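Pluvstead Rainfall Notes: data card

Version 2. Daily rain gauge readings typed up from paper logbooks, with the usual doubts attached. Read the section on missing days before you plot anything. 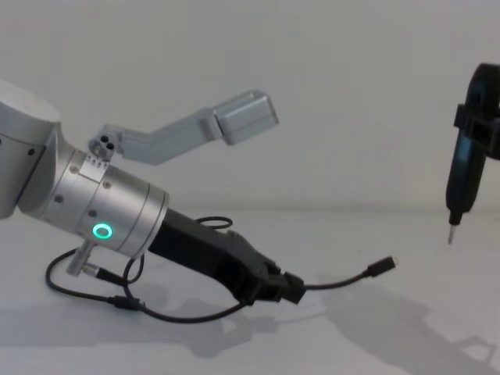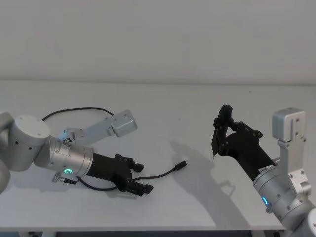
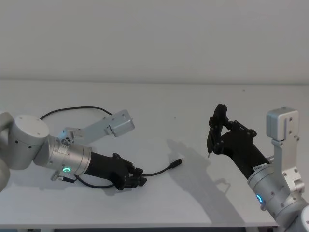
What is in the file

One table, 3,131 rows, one row per reading. Columns are station, date, depth in millimeters, observer code, and a free text note. The stations are Pluvstead and Lustwood. Lustwood sits higher up the valley and ought to be wetter. In the file it is wetter in most months and drier in June, every June, and I have yet to hear an explanation I believe. The popular one is a tree. Maybe. Nothing in the logbooks mentions a tree.

Where the readings came from

Paper logbooks, scanned and run through Visum, our transcription script, then checked by eye. Version 1 claimed the checking was complete. It was complete for Pluvstead. For Lustwood it covered the first logbook and whatever pages looked messy, and messy pages are not always the wrong ones. The neat pages hid a run of decimal points in the wrong place. Those are fixed in this version, along with 27 dates that had the day and month swapped.

If you built anything on version 1, rebuild it.

Missing days

354 days have no reading. They are left out of the table, so the gaps will not show up as blanks. A missing day is not a dry day. The observers wrote "nil" when the gauge was empty, and those rows are kept with a depth of 0. I say this because the first three charts I was sent all treated gaps as zeros and then announced a drought.

Some readings after a gap are clearly totals for several days. Where the observer said so, the note column says "accum". Where they didn't, I left the number alone. You may want to drop large values that follow a gap. You may also be dropping real storms.

The Negash correction

Earlier users will ask about this. The Negash correction is a multiplier meant to make up for wind blowing rain past the gauge. It was included in version 1 as a second depth column. I have taken it out. It needs wind speed, and neither station recorded wind. The old column used a single wind figure for every day of the year, which made the totals look more respectable and made the daily values worse. Apply it yourself if you like, but please say that you did.

Things this is good for

Teaching people to clean a table. Comparing wet and dry months at one station. Practicing with uneven gaps.

Things I would not trust it for

Trends. The Pluvstead gauge was moved partway through — the logbook says "moved to better spot" and gives no distance or direction. Anything that crosses that entry is really two records glued together. Flood estimates are out too. A daily total can't tell you if the rain fell in an hour or all night.

Reading times

Both logbooks say 9 a.m. on the cover. I doubt it. Several notes mention supper.

Reporting errors

Send the station, the date, and what you think the number should be. "Looks too high" has been sent before and I can't do much with it. Scans of single pages are available on request.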